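Section 4. Setting up the Zillthorpe file store on an older office tower

Last changed 5 April 2025. Replaces the November sheet, please bin that one.

Read 4.1 before you touch the software. Most of the calls we get are from people who started at 4.5.

4.1 What you need

A tower that isn't being used for anything else. Doesn't have to be fast.
A start-up drive, 500 GB is plenty.
One or two data drives. Two if you care about the files, and you do.
A USB stick, 8 GB or bigger. It gets wiped.
Network cable. Wireless is not supported for the first start and we're not going to help you with it.
A screen and keyboard for the first hour. After that they can go back in the cupboard.

CAUTION: Copy anything you want off the old drives first. The installer does not ask twice.

4.2 Check the machine before installing

1. Shut down, switch off at the wall, pull the power lead. Hold the front button in for a few seconds.
2. Lay the tower on its side and take the side panel off.
3. Blow the dust out. Outside if you can. Hold the fan blades still while you do it.
4. Check the processor and memory are what the label says they are. Second-hand towers get swapped around a lot.
5. If the processor has to come out, lift the retention plate all the way up first. Don't touch the contacts underneath. Don't put the chip down on carpet.
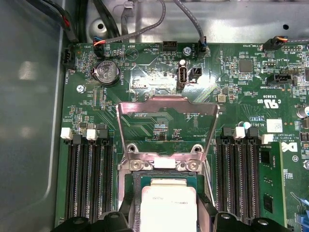
Fig. 4a. Retention plate open, processor beside the socket.

6. Processor back in with the corner marks lined up. No pushing. Close the plate, latch it, fresh paste, cooler back on.
7. Connect the data drives. Note which serial number is on which cable, you'll want it in 4.6 and it's a pain to read later.

NOTE: If the paste has gone hard, warm it up by running the machine for a bit before you take the cooler off. Then go back to step 1, power lead and all.

4.3 Make the installer stick

1. Download the Zillthorpe image from your account page. Get the long-term one, not the preview.
2. Check the checksum. Yes, every time.
3. Open Stustus (the stick writer, free, in the Tools folder). Choose the image, choose the stick.
4. Look at the drive size again. Is it really the stick?
5. Press Write. Wait for it to say Verified. "Done" is not the same thing, Done comes first.
6. Eject properly.

If Stustus stops at the verify stage, try another port, then another stick. Cheap sticks are the usual culprit.

4.4 Firmware settings

Turn the tower on and tap the setup key. Usually F2 or Delete, depends on the maker. Then:

1. Load defaults. Do this first or it undoes the rest.
2. Set date and time. If they're way off the little battery is flat, replace it now.
3. Drive mode: AHCI. Not RAID. Zillthorpe does its own mirroring and the two fight.
4. After power loss: Power On. Otherwise one storm and your files are offline till somebody walks over and presses the button.
5. Secure boot off for the install. Can go back on afterwards.
6. USB first in the boot order.
7. Save and exit.

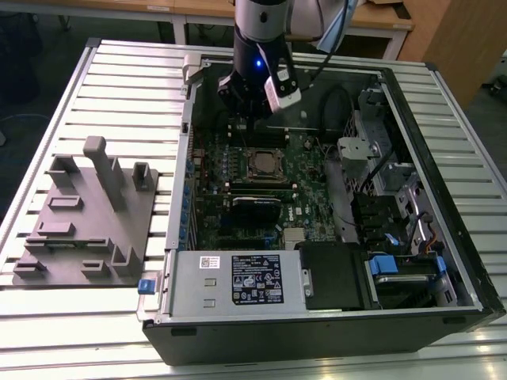
Some older firmware forgets the boot order when a drive is added. If the machine goes straight past the stick, use the one-time boot menu (F11 or F12 mostly) and pick it by hand. Doesn't hurt anything.

While you're in there, turn off any sleep or suspend option you see. A file store that naps drops people's open documents and they will blame the network.

4.5 Install

1. Start from the stick. Pick Install, then Standard.
2. Language and keyboard. Choose the right keyboard, or your password won't be what you think it is.
3. Pick the start-up drive. ONLY the start-up drive. Leave the data drives unticked.
4. Set the admin password. Write it down somewhere that isn't on this machine.
5. Let it run. On an older tower this can take 11 minutes with nothing moving on screen. Leave it alone.
6. Pull the stick out when it says to, press Enter.
7. At the black screen with the address on it, copy the address down. You can put the panel back on now, or leave it till the drives are tested.

CAUTION: Do not cut the power during step 5. If you do, start again at step 1, there's no repair option.

4.6 Create the mirror

1. On another computer, type the address into a browser. You'll get a certificate warning the first time, accept it.
2. Log in as admin.
3. Storage > New pool > Mirror.
4. Tick both data drives. Check the serials agianst your list from 4.2.
5. Name the pool. Short, no spaces. We use "macapagal" in the rest of this guide becuase that's our test pool, yours can be anything.
6. Create. Drives are wiped at this point.
7. Run the short drive test on each. Any errors, stop and replace that drive. Don't wait and see.

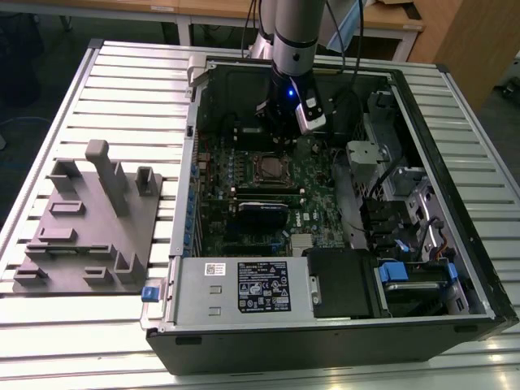 Fig. 4b. Tower on its side, panel off.

4.7 Shares and users

1. Make the users first, then the shares. Other way round works but you'll be doing permissions twice.
2. One share per group of people. Not one per person.
3. Turn on snapshots, daily, keep 8.
4. Set the space warning. We suggest 400 GB on a 500 GB pool, go by the same proportion if yours is bigger.

If you have the Komus backup add-on, point it at the pool now and run one backup by hand. Then restore one file from it. Any file. Put it somewhere else and open it.

NOTE: A mirror is not a backup. Delete a file and it's gone from both drives at once.

Next: Section 5, email alerts.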